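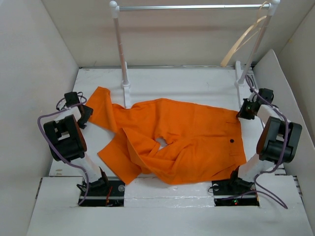 How do I get creases out of a garment before I hang it?

Lay it on a flat surface and smooth it with your palms from the middle out to the edges. Pull each sleeve or leg straight along its seam, give the seam a light tug at both ends, and then put the piece on its hanger. Most everyday cotton will lose its softer creases overnight on the rail. Deep creases need steam or an iron.

Should I button shirts before hanging them?

Fasten the top button and one in the middle. The collar keeps its shape and the front doesn't slide off one shoulder. If you are going to fold the shirt, fasten every other button.

Is it better to hang pants or fold them?

Dress pants should hang, either from the cuffs with a clip hanger or folded over a bar along the crease. Jeans and sweatpants can be folded. If you only have a short rail, fold the pants and save the hanging space for shirts and jackets.

What should never go on a hanger?

Heavy knits. A wool sweater will stretch at the shoulders and you will see two bumps where the hanger was. Fold sweaters and keep them on a shelf or in a drawer. Stretchy dresses can be folded over the bar of a hanger if you have no drawer space.

How much can the Gredumley rail hold?

The Gredumley is our small tabletop rail and is meant for a few light items at a time, such as tomorrow's outfit or children's clothes. Wet coats are too heavy for it. For a full wardrobe, see the Plirinex floor rail, item 1775, which comes with 2 crossbars.

My rail leans to one side. What can I do?

Check the surface first. If the surface is level, loosen both uprights, stand the rail where you plan to use it, and tighten them again a little at a time, going back and forth between the two sides. Then hang your heaviest piece in the middle. If it still leans, the crossbar may not be pushed all the way into its socket.

Can I hang damp clothes on the rail?

Damp is fine. Dripping is not. Spin or wring the clothes first, and leave a hand's width between hangers. Wipe the bar dry when you take the clothes down. Brightly colored pieces should be kept away from white ones until they are fully dry, especially the first few times they are washed.

Which hangers fit?

Any standard hook will go over the bar. Very thick wooden suit hangers may be tight on the Gredumley. We sell the slim Petberg hanger in packs of 6. They have a notch on each side for straps.

How do I fold a long-sleeved shirt so it doesn't bunch up in the drawer?

Button it and lay it face down. Fold one side in toward the center of the back and bring the sleeve down along the fold. Do the same with the other side. Fold the bottom third up, then fold once more so the collar ends up on top. Keep the sleeves flat as you go. A twisted sleeve inside the fold makes a lump, and you will have a crease across the back when you take the shirt out.

Can I turn clothes inside out to store them?

You can, and it helps with dark cotton and printed fronts if the rail stands near a window. Turn them right side out the night before you plan to wear them.

How do I clean the rail?

Use a soft cloth with warm water and a drop of dish soap. Dry it right away. Don't use scouring powder on the painted parts.

Do you sell replacement parts?

Crossbars, end caps and feet are sold separately. The end cap set is item 3089 and fits both rails. Uprights are sold in pairs only. If a part was missing from your box, write to the Manalastas customer desk with your order number and the name of the part, and we will mail it at no charge.

How long do I have to return a rail?

Unused rails can be returned within two months in the original box. Hangers can be returned if the pack is unopened. Return labels are on the Orders page of your account.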